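Section 4: Setting up the tracker and lining up your recordings 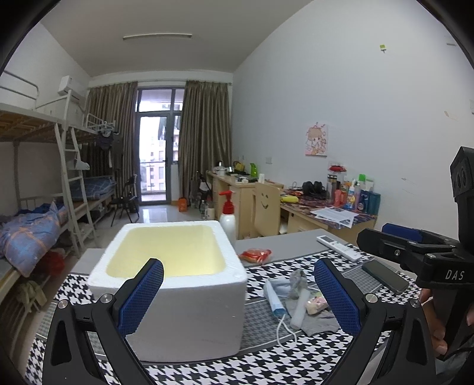 By now you should have Gotia installed and both grippers showing up in the device list. If they are, well done, that was the dull part! This section takes you through the tracker, the piece of Gotia that works out where each gripper was at every moment of a recording, and then through lining up the left and right streams so they share one clock. It is my favourite part of the whole toolkit, and the first time you see two clean paths curling round each other in the viewer I think you'll see why.

You don't need a lab. The tracker was tuned on ordinary lived-in rooms, and it likes them: printed papers on a desk, patterned cloth, bottles, a picture on the wall. All of these give it corners and edges to hold on to. Large plain surfaces give it very little, so a bare white wall filling the view is the hardest thing you can ask of it.

4.1 Before you start

You will need:
Gotia with the Tarnar tracking plug-in switched on (Settings, Plug-ins, Tarnar)
the lens file you saved at the end of Section 3, one for each gripper
a disk with at least 100 GB free
a table with a few everyday things on it

Note: If you skipped Section 3 and are using the lens file that comes with Gotia, the tracker will run, but paths tend to bend near the sides of the view. Please go back and do it properly. It's worth the bother.

4.2 Making the room map

1. Open Gotia and choose New Session. Give it a name without spaces.

2. Pick one gripper as the mapper. Either will do. The other can stay switched on, but keep it still.

3. Press Map. The status light in the side panel goes amber.

4. Lift the mapper and move it slowly over the table, then towards the far end of the room, then back. Try to cross your own path a few times. Each time you come back to a spot the tracker has already seen, it tightens up the whole map.

5. Keep going until the panel says Map Ready. If it hasn't said so after 4 minutes, stop and see 4.5.

6. Press Save Map.

Caution: Do not move furniture once the map is saved. Small things on the table may go wherever you like (that's the whole point of recording!), but if a chair or a desk shifts, make a new map.

Caution: Glass doors and windows can upset the tracker in two ways. Bright daylight washes out whatever is close to the glass, and anything moving outside may be taken for part of the room. Curtains half drawn are usually enough. You can also tick Ignore Bright Regions, which was added by Tineke Van Rooij and has rescued a good many of my own sessions.

4.3 Starting both trackers

1. Choose Load Map and select the map you've just saved.

2. Hold both grippers over the table with their jaws open, so that each can see plenty of the tabletop.

3. Press Locate. Two markers appear in the viewer, one blue and one orange. They may hop about at first. Wait for both to settle.

4. Move one gripper a hand's width to the left and check that the right marker moves. If the wrong one moves, press Swap.

5. Open and close each set of jaws fully, twice. Gotia uses this to set the limits of the opening value, so don't rush it.

Note: It's quite normal for one gripper to come into the other's view. The tracker masks it out using the shape file, together with the hand holding it. If you have changed the pads or fitted longer fingers, update the shape file as described in Section 7.

4.4 Lining up the two streams

1. Press Record.

2. Tap the tips of the two grippers together, firmly but not hard.

3. Carry on with your task. When you've finished, tap them together again and press Stop.

4. Open the recording and choose Align, then Find Taps. Each tap shows up as a sharp spike in both motion traces.

5. Check the offset printed under the traces. Anything below 15 ms is fine, and Gotia will shift the streams for you. I usually get 11 and feel rather smug.

6. Press Accept. The file is now ready for the planner.

The second tap matters more than people expect. With only one, Gotia can fix the starting point but it can't tell whether the two clocks are drifting apart, and on a long recording that drift will show up as jaws closing slightly before they arrive.

4.5 If something goes wrong

Map never becomes ready
Move more slowly and stay nearer the table. Add clutter. A newspaper works a treat.

Markers jump when you turn quickly
Raise the shutter speed in the camera panel and switch on another lamp.

Path tilts to one side
Glossy floor tiles can do this, as reflections look like things beneath the floor. Keep the floor out of view while mapping, or draw it out with the Mask brush.

Find Taps reports nothing
Open the traces and place the marks by hand. Josefien Kramer's notes in the Help menu show what a soft tap looks like.

Recordings made with the old Ovov format need converting before Align will open them. Choose File, Import, and leave the box marked Keep Original ticked.

Section 5 covers sending an aligned recording to the planner.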